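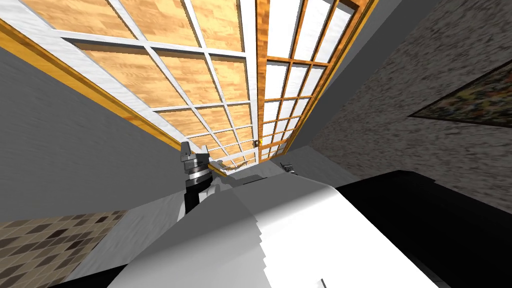
Door opening task in simulation: policy fails when textures are randomized

Posted by Catarina Marinho in Student Projects

Our university club is working on a simulated household task for the Halleo student challenge. A two-arm mobile robot has to open a paneled double door with a small latch. Training is behavior cloning on 2,524 teleoperated demonstrations, collected by club members over two semesters. Cameras are on the robot body and on the wrists.

With the default textures the policy completes the task in most evaluation runs. With texture randomization on (door frame, panels, walls and floor all drawn from the shared material library) it completes 40 out of 300. The gripper usually gets to the correct height and then closes to one side of the latch. The wrist view seems to be the weak point. When the camera tilts up, it gets almost nothing except the grid of the door, and any two cells of the grid look alike. 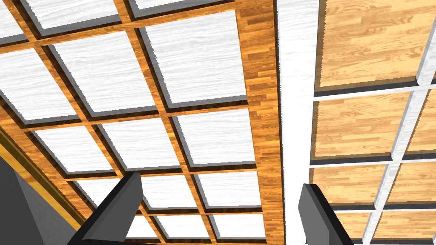

The two leaves can also be assigned different materials, and in some seeds the colors come out swapped, with the frame of one leaf close to the panel color of the other. I suspect the policy learned "go to the light vertical strip" from the default scene. Things we have tried:

Longer training, no change.
Larger image crop on the wrist camera, slightly worse.
Dropping the body camera, much worse.

Is this a data problem or a camera problem? Submission closes Sunday, so collecting a full new set is not possible.

Bernardo Carvalho

Probably overfitting. Add more augmentation and lower the learning rate. We had something similar last year and it went away after we retrained.

Chie Sugawara

Check first whether the demonstrations were recorded with randomization on or off. If all 2,524 were recorded with the default materials, the policy has no reason to ignore them, and color jitter will not fix it. Jitter shifts the hue of the whole image. It does not exchange the frame and panel materials, and that is the case you describe.

You do not need to collect again if your simulator stores states. Replay the saved joint trajectories and object states, and re-render the camera images with new material seeds. Actions stay the same. Only the images change. For our Thiele entry we re-rendered each demonstration under several seeds overnight on one machine. Two cautions:

1. Replay states directly. If you replay actions through the physics, small contact differences add up and the gripper can miss the latch in the replay, so you end up training on bad labels.

2. Keep a set of material seeds out of training. Otherwise your evaluation number tells you very little.

On the camera side, a repeating grid is ambiguous from close range in any color. Log the wrist pose at the moment the gripper closes and plot the lateral error. If it clusters near one cell width, the policy is confusing neighboring cells. In that case give it a short history of frames, or make sure wrist joint positions are in the observation. If the error is spread out, it is more likely the texture issue.

Catarina Marinho

Randomization was off for all of the demonstrations. I had assumed it was on, because the config file says so, but the flag is only read by the evaluation script. States are saved, so we are re-rendering now. I ran the error plot on 100 failed runs and there is a cluster near one cell width plus a wide spread, so possibly both problems. Joint positions were already in the observation.

Chie Sugawara

Then do the re-render first and repeat the plot before you change the network. Two changes at once will be hard to separate with the time you have.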